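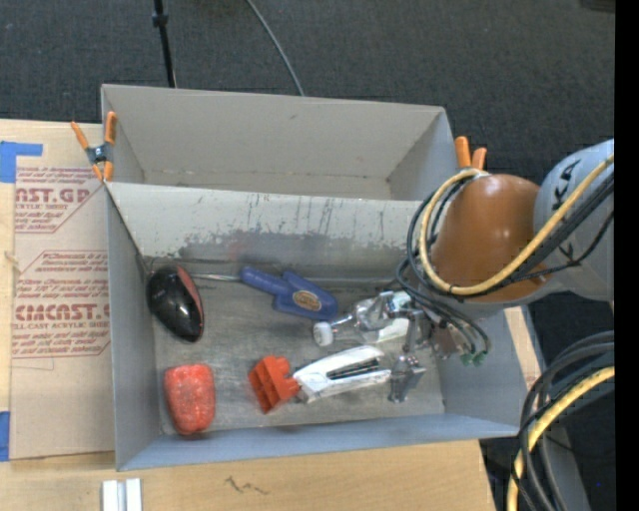

Figure 2. The picking cell at the Pelthorpe shared workshop, with objects in the front compartment.

3.2 Bin and mounting

The cell was built in the members' area of the Pelthorpe workshop, on a table that has to be cleared for other users at the end of each session. This ruled out bolting anything through the top. The bin is held by spring clamps on its rim, which can be taken off by hand, and the arm comes in over the side wall so that the front of the table stays free (Figure 2). We kept the divided bin from an earlier sorting project by Matěj Danko, although its divider was already scratched and the paint had begun to flake near the lower edge. The wear was left as it was. Repainting would have given the segmentation step a cleaner background than it will meet in use.

Objects were chosen from what members had in drawers and on shelves. Each trial used a mixed handful in the larger compartment, and the narrower one was the drop target. The set included items with very different surfaces: a transparent bottle with a white cap, a glossy black object the size and shape of a computer mouse, and a blue-handled tool with a thin metal shaft. The bottle was the hardest for the depth estimate, and the thin shaft was often merged with the base of the divider when the tool lay against it.

Cables and hoses run along the outside of the arm. In our first layout they were tied too short and pulled on the gripper at low poses, so we left a loop at the joint and limited wrist rotation in software. The limit costs some reachable grasps near the walls – mostly ones the planner ranked low anyway.

The control program, Isix, runs on a desktop machine under the bench. A full session consisted of 114 grasp attempts split over 3 object layouts. After each layout the bin was emptied and refilled by hand, and the clamps were checked for movement. We recalibrated in July, when the table was moved to the other side of the room, and discarded 17 attempts logged before the new calibration was loaded.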